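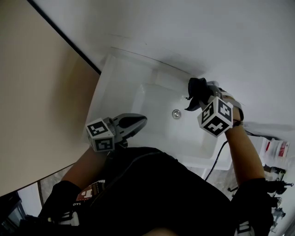

Nosau Workshop, Household Care Group: bench notes

20 February 2020

Spent most of the day on basins, and I'm writing it up before I lose the thread, so bear with me if it rambles. The white basin with the round metal drain is the one I'd like us to keep as our reference. It has a good plain bowl, pale enough to show every streak, and that counter is a pleasure to wipe down after the old one at Moser with its awful ridge (Mirjam will remember!).

I went with the dark cloth, bunched up in the right-hand gripper, starting at the far rim and working back toward the drain. I do like a crumpled cloth for a bowl. A folded one keeps its nice flat edge and then skates straight over the curve, whereas a good handful gets down into it. The trouble with a dark cloth is the lint, which you see on white from across the room, and I haven't settled in my own mind whether the Bedard cloths are any better. Mirjam Frei swears by them, but she also swears by vinegar for everything.

For the write-up: 57 wipes logged since we began, 2 of them thrown out for having no start time (mine, sorry). Anas Ragab has the sheet and is being very patient about my handwriting. He wants a column for where on the rim each wipe begins, and I think he's right, though it'll mean going back over the early pages.

Still to do:
Ask Anas whether the Flavik cream counts as a rinse-off product or not
Wash the dark cloths by themselves, please, the towels came out grey last time
Try a smaller cloth around the drain, the big one bunches up there
Put the spare colour swatches back in drawer 191

Mirjam has the basin tomorrow morning and I'll take it again after lunch.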